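Saturday at the Haso open house

We got to the Haso building a little after ten, which was late enough that the good parking was gone and early enough that there were still pastries. My sister-in-law had been talking about this open house since March, when she picked up a flyer at the Baldursdóttir paint counter, and I'd said yes mostly for the drive. I ended up staying until they were stacking chairs!

If you haven't been, Haso is an old furniture store that got split up into workshops and a row of made-up rooms where you can see the finished pieces standing on a floor the way they would at home. Downstairs is all sawdust and clamps. Malou Hallgrímsson was running the chair table, and she let people have a go at gluing up a loose joint. I used way too much glue (she was very nice about it, and handed me a rag before I asked). She's been caning seats for years and had one half done on her bench, and I could have watched that all morning.

Next door was the Grellix stand, which is a wax and paint outfit, very small, just a couple with a folding table. They had 262 little painted sample chips hung up on nails by shade. I went in wanting a plain white and came out arguing with myself over four whites, one of which looked pink the second I took it outside. I bought a tin of the dullest one. We'll see.

Then upstairs to the rooms, and this is where I lost the rest of the day. I'm a sucker for bedroom furniture, the curvier the better, and I've been hunting for a dressing table for the back bedroom for ages. Most of what I find online is either a desk with a mirror leaned on it or something so big you'd have to take the door off. 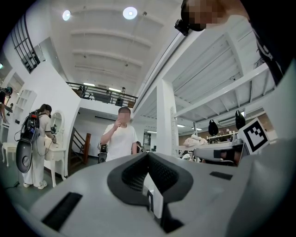 So I was already half sold on a white vanity with slim curved legs before I'd even asked the price. It was 400 dollars, which I had to go away and think about over a coffee. What gets me about that style is the oval mirror in the fancy white frame, because a square one would make the whole thing look like office furniture. There was a little white stool with turned legs too, and I liked that almost as much.

Ľubica Bednárik, who looks after the rooms, told me to measure my wall at home and call her during the week, and she wrote the number on the back of my Grellix receipt. She also talked me out of a Grornero lamp I'd been carrying around for 7 dollars. The cord was shot.

I've measured now. It fits, with enough left over for the laundry hamper if I turn it sideways. I'm calling Monday.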